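Teleoperation Data Operator (fixed term)

Lasside, Assembly Learning Group
Location: Stavulitz site, ground floor laboratory
Hours: 20 per week, morning or afternoon shift
Contract: 11 months
Posts available: 6
Reports to: Zeyu Wei, data collection lead

Background

The Assembly Learning Group trains control policies for two-armed robots from recorded human demonstrations. The current programme, Prirko, covers small-part assembly: picking up pegs, knobs, cylinders and flat plates and fitting them to a work board. Each demonstration is driven by an operator from start to finish. The learning system receives the camera views, the joint positions of both arms and both hands, and the operator's commands.

The first round of Prirko gave us a policy that reaches for parts reliably but is poor at turning them in the hand before insertion. The second round is meant to correct this. It needs more variety in grasp, starting position and part orientation, and more examples of recovery after a poor grasp.

The work

You will control both arms and both multi-fingered hands from an operator station. A session consists of repeated attempts at one task, with the layout of the board changed between attempts according to a printed sheet. The target for each operator is 400 accepted demonstrations over the contract. An accepted demonstration is one that passes review; speed is not scored.

Duties:

Set out parts on the work board as the layout sheet specifies.
Carry out demonstrations, including bimanual tasks in which one hand steadies a plate while the other places a part.
Label each attempt as complete, partial or failed, and mark the time at which any slip or regrasp occurs.
Run the joint calibration routine at the start of each shift and after any emergency stop.
Check cable routing at the wrists before moving the arms.
Report worn or damaged parts and withdraw them from use.
Attend the weekly review on Thursday, where a sample of recordings is replayed and the labelling rules are amended if needed.

Failed attempts are kept. Please do not delete a recording or restart one part-way through to obtain a cleaner result. Hesitation is acceptable, but long pauses are trimmed by hand and this takes up review time.

What we ask for

Steady hands and normal or corrected vision, including depth perception.
The ability to repeat a short manual task with close attention for a full session.
Clear written English, sufficient for labelling notes.
Willingness to follow a fixed procedure and to say when the procedure is wrong.

Useful but not required: experience of electronics assembly, model making, instrument repair, dental or laboratory bench work, or remote handling equipment. No programming is needed. Operators who want to learn the replay and labelling tools in more depth may do so, and two former operators now work on the review side.

Training and conditions

Training is paid and takes place in the first two weeks. It starts with single-arm reaching, moves on to grasping with one hand, and ends with a supervised bimanual task on the board. Recordings made during training are stored separately and do not count towards the target.

Sessions at the station are limited to 40 minutes, followed by a break or a spell of labelling. The seat, hand controls and display are adjusted for each operator and the settings saved. If you have an existing wrist, shoulder or neck condition, please tell us before the practical test – an alternative control arrangement is available.

Demonstrations are stored under an operator number. Names are held separately, and no footage of the operator's face is taken.

How to apply

Send a CV and a short note describing any fine manual work you have done, paid or unpaid, to the recruitment office at Weerasinghe, who are handling applications for us. State which shift you prefer. Shortlisted applicants will be invited to Stavulitz for a practical test of one hour, which includes time to get used to the controls. Travel costs within the region are refunded on production of a ticket or receipt.

Questions about the work itself can be passed to Zeyu Wei through the same office. The posts start in January. 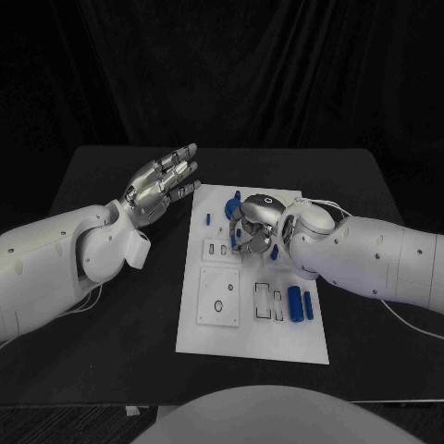
Applicants who are not selected may ask to be kept on the reserve list, which we use when an operator leaves before the end of the contract.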